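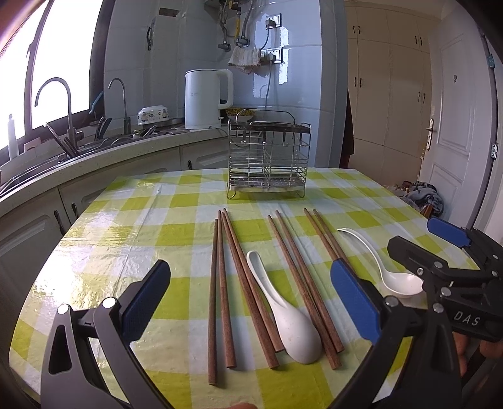 *Chopsticks and white spoons on the kitchen table, Trerner rack behind them.*

# Trerner wire rack: seven months on the kitchen table

I bought the Trerner in April from Cistesero, the housewares store near my work, for $20. It replaced a ceramic crock that had been holding our chopsticks and spoons for years and had a brown ring in the bottom I could never scrub out. Most reviews I read before buying were written the day the box arrived. I waited seven months so I could say something about how it holds up.

## What it is

It's a steel wire rack that stands on small wire feet. An arched handle goes over the top, a divider splits the inside, and a perforated tray sits in the bottom. Hooks hang along the front. There are no plastic parts on mine except a cap that came on one of the feet for shipping, and I threw that out.

The box says it holds up to 40 pieces of flatware. I suppose it could if you packed it like a drawer, but things dry slowly when they're packed. I keep it at half that and have no complaints about drying time.

## Setup

Five minutes. The tray drops in and the hooks slip over the band. The instruction sheet is a single drawing, and the drawing shows the divider facing the wrong way. Put it in whichever way it seats flat.

Wash it before you use it. Mine had a light film of oil that came off with warm water and dish soap.

## Chopsticks

We eat with wooden chopsticks most nights, and they're the reason I wanted a new holder. In the crock they stood in whatever water ran off them, and the thick ends turned dark and a little fuzzy. I threw out a whole set over the winter and started again with a plain brown set from Vekedus.

In the Trerner they stand on the perforated tray, so the water goes through. I put them in thick end down. The new set has been through seven months of nightly washing, and the ends are still square and smooth with the grain looking the way it should. I haven't oiled them.

The holes in the tray are the right size for this. I had a cheaper basket once with a wire bottom, and the narrow tips went straight through and jammed. If you like to store them tips down, these holes stop all of ours. Very fine tips could be a different matter.

One complaint is that chopsticks lean. There's a lot of open space between the wires around the sides, and a few at a time will slide over to a corner and cross each other. With more of them in the compartment they hold each other up. A second divider would fix it, and Trerner doesn't sell one.

## Spoons and ladles

The short spoons are fine bowl up or bowl down. Bowl down dries quicker.

Our ladle has a slim handle with a hole in the end, and it can go either in the rack or on a hook. On a hook it hangs low enough to touch the table, so mine goes inside. If you set the rack on a shelf edge or next to the sink, the hooks would be more useful for long things. I use them for a tea strainer, measuring spoons and the bottle brush. 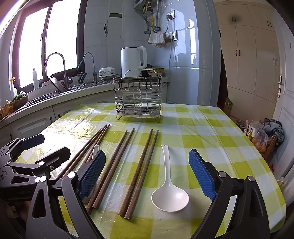
Anathi Tshabalala wrote to say that she gave up on the hooks entirely. Hers came off every time she reached for a spoon, and she ended up pinching each one tighter with pliers, which worked but scratched the finish. She'd still buy the rack again for the tray.

I've had the same thing happen, though less often. Lift straight up and the hook stays put. Pull toward you and it comes along.

## Bowls

The rack isn't really sold for bowls, but a small one will tip into the top and drain there. We do this with the breakfast bowls when the counter is full. I wouldn't put anything heavy up there. A 16 ounce soup bowl made it feel top-heavy when I picked the rack up by the handle, and I put it back down.

## Stability and cleaning

Loaded evenly, it stays where you put it. Load one side of the divider only and it will rock if you bump it.

The feet are bare wire. Ours sits on a checked tablecloth that wipes clean, and it hasn't torn or marked it. On a wood table I would put something underneath, also for the drips — there's no drip pan, and the water that goes through the tray ends up on whatever is below. I leave it by the sink until the dripping stops and then carry it over to the table. The handle makes that easy enough with one hand.

The tray needs to come out every week or so. Starch collects around the holes, mostly from the rice spoon. Soak it for ten minutes and run a brush over both sides. The frame only needs a wipe. I have found no rust so far. The spots where the wires cross are where I would expect it first, and I check those when I clean.

## Compared with the Sibiya caddy

I borrowed a Sibiya caddy for a couple of weeks before buying. It has solid sides and three narrow compartments, so chopsticks stand up much straighter. It also costs twice as much, has no handle, and the compartments are too tight to get a hand into. I had to use a bottle brush to clean them. For a drawerful of dry flatware I would pick the Sibiya. For things coming straight out of the dishwater, the Trerner.

## Rating

Four out of five. I took one off for the loose hooks and the missing drip pan. At $20 I can live with both.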